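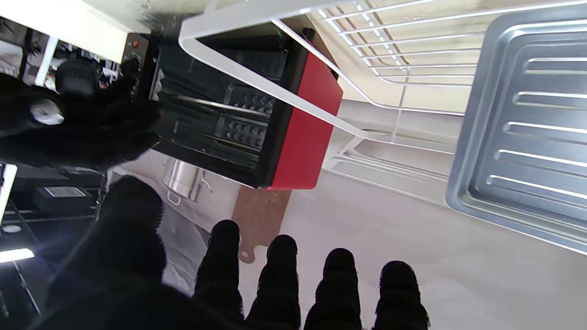
About Rafferty Kitchen Services

Rafferty Kitchen Services prepares breakfasts and hot lunches for offices, clinics and two schools in and near Plerholm. We started as a sandwich counter on Brellora Street and still make a lot of sandwiches. Vilja Saarinen opened the counter, and she runs the company today.

Most of our work happens in the prep kitchen behind the old storefront. On a normal weekday we send out some 200 meals. The first orders leave before seven and the last lunch crates go at a quarter past eleven. After that comes cleaning, restocking, and getting ready for the next day.

How we work with robots

We have used robots in the kitchen since May of last year. They work at the counter with the same things the rest of us use: the sandwich maker, wire racks, baking trays, pots and cutting boards. We didn't buy special equipment for them. Vilja's view was that if a robot could only work in a kitchen built for robots, it would be no help in ours.

The robot station is called Eron on the schedule. The name came from the first work order and it stuck. Eron is assigned handling jobs such as moving trays, setting racks in place, and picking up and putting down small cookware. It does not season, taste or decide when something is done. A cook does that. A cook also signs off on every batch before it is packed.

Some jobs went over to the robot quickly and some did not. Trays were easy to plan for. Anything with a thin handle took longer, and wire racks took longest of all. Shiny surfaces are hard too, and a kitchen is full of them. We keep a list of jobs that stay with people for now, and it is posted by the time clock so that everyone is working from the same version.

What changed for our staff

There were five people on the morning crew before the robots came and there are five now. We told the crew at the start that no one would lose hours over this, and we put it in writing.

The jobs themselves have changed. There is less carrying and less reaching, which matters to anyone who has done this work for years. There is more checking. Two of our cooks have trained as station leads, and a lead is paid at a higher rate for the whole shift, including the parts of it spent cooking. Leads set up the counter, start each task, watch it, and stop it when it goes wrong. They also write the notes that we use to decide what to try next.

Not everyone liked it at first. The early weeks were slow, and mornings are a bad time to be slow. Several people felt they were being asked to teach a machine on top of a full day's work. They were right about that, so we moved all new tasks to the afternoon. Nothing goes on the morning schedule until the afternoon crew has run it and a lead agrees that it is ready. We should have done it that way from the beginning.

We also changed how we talk about mistakes. A dropped tray gets written down the same way no matter who or what dropped it. The log is open to all staff, and we go through it together at the Thursday meeting.

Counter rules

Anyone on shift can stop the robot at any time and does not need to explain first.
Hands stay out of the work area while a task is running.
Knives are never left on the robot counter.
Hot equipment is switched off and on by a person.
The lead on duty has the final say.

Working here

We hire for the prep kitchen, for delivery and for packing. You don't need experience with robots. Kitchen experience helps, and so does being comfortable with an early start. New hires spend their first 2 weeks on regular prep and do not work at the robot station during that time. Station training comes after that for those who want it. It is paid and it is optional.

If you would like to see the kitchen before you apply, ask at the storefront in the afternoon and one of the leads will show you the counter.

Page updated 7/6/23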